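Unit 3: How a Candle Burns

Solid wax does not catch fire easily. The wick carries melted wax upward, and heat near the flame turns it into vapor. The vapor is what burns.
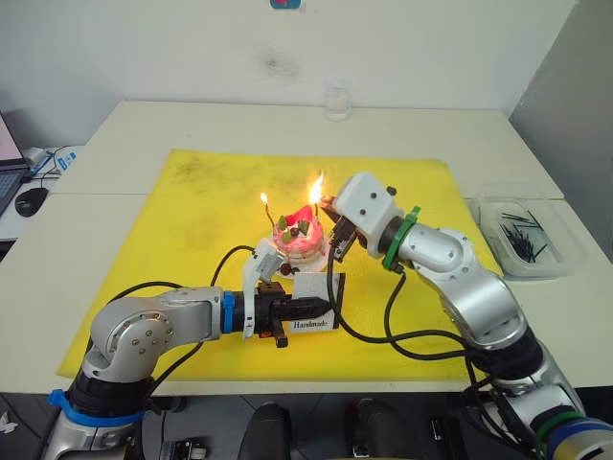
Flame size depends mainly on how much vapor reaches the air each second. A longer or thicker wick feeds more. Two candles on one cake can differ a good deal — the right one here has a larger, brighter flame than the left. Most of the yellow light comes from tiny bits of hot soot.

For the lab, bring the Solanki worksheet and read page 149. Trim each wick before weighing. Record the mass to the nearest 0.1 gram.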